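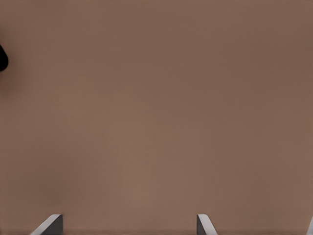

## 26 November 2023, evening

Today I worked only on the simulation of the arm. The real one is still in two boxes in the workshop, waiting for the motor bracket from Lykkegaard, and I don't want to lose the whole week for this.

The view from the hand camera is now good enough to work with. I see the brown table, both fingers at the bottom with the gripper open, and a small piece of the black round thing at the left. The light is soft and I will leave it so. On the left finger the slope is very bright against the dark side, and I hope this will help me later when I write the part that finds the finger tips.

The opening of the gripper I changed from 90 millimeters to 70 and then back again. Marcus thinks 90 is too much for our small parts. Maybe he is right, but I prefer to begin wide and make it smaller when I know more.

I also ran the simulation for nearly 700 steps with the new joint limits. The wrist shakes a little when it stops -- I think my damping value is too low. I wrote it in the notebook so that I don't forget, because last April I forgot exactly this and had to search for two evenings.

Sigrún called during dinner. She can print the new finger pads at Hetley, but she needs the drawing with the correct hole distance, and I had measured it with the old ruler. I must measure again with the caliper.

To do tomorrow: damping first, then the drawing for Sigrún. Write to Lykkegaard about the bracket. Bring back Marcus's set of hex keys -- I have had it for 20 days already.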